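4.3 Tidying a tabletop

Trondus can clear small items from a table in a furnished room. It is slower than a person and still needs someone within reach of the stop button. Read section 4.1 before the first run.

1. Clear a parking space for the base at the long side of the table.
2. In the Endcombe app, choose Tidy, then Tabletop.
3. Set the item limit. The default is 7 and the highest setting is 20.
4. Assign a drop-off spot for each group: toys, food, paper, other.
5. Press Start and stand clear of the arm.

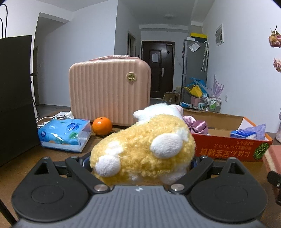 Soft toys are the most reliable group. Fruit is picked up well if grip force is set to Low. Cables, hair ties and crumpled wrappers are often missed or dragged along with something else, so expect to finish those by hand.

Note: Open boxes are treated as obstacles. The arm will not reach inside one unless you mark it as a drop-off spot.

Caution: Do not use Tabletop mode with glassware, knives or hot food. Lifting handled bags and cases is not supported in this version.

If the arm stops with code 21, remove the item by hand and press Resume.

Filach Home Systems | Support: see back cover | Copyright Filach | Back to top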